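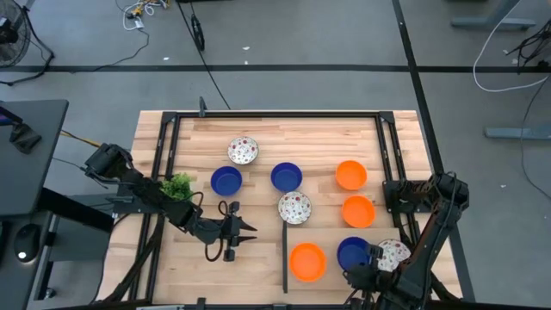

Members of the Cencombe shared workshop are getting close to the end of a build that has kept them busy for 17 weeks, and they would like the neighbors to come and have a look at it. The project goes by the name of Vernix, and what it amounts to is a pair of robot arms fixed to a wooden table, with the plain household job of sorting and putting away bowls.

Lahcen Hajji, a retired bus mechanic, first brought up the idea over coffee last winter, and he has hardly been away from the bench since — his wife has started sending his supper over in a covered dish. Dagný Vídalín took on the wiring, all 51 cables of it (she labeled every one by hand, then relabeled them when the ink rubbed off), and Svend Brøndum built the frame in his garage on Nudutdale Road and carried it over in pieces.

"We picked bowls because everybody has bowls," said Hajji. "They're round and they slide, and if you grab one by the rim a little crooked, well, you soon hear about it."

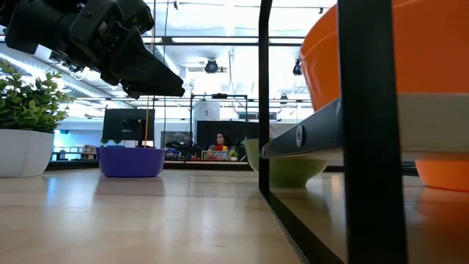
One of the Vernix arms over the table, with the bowls and shelf rack, at the Cencombe workshop.

The group has spent $359 of its own money on the rack and fittings. Brøndum would still like to add a second shelf, and Vídalín would like him to wait until the software is settled.

The workshop will be open to visitors on July 7, 2023, from noon until four. Admission is free, children are welcome, and there will be lemonade.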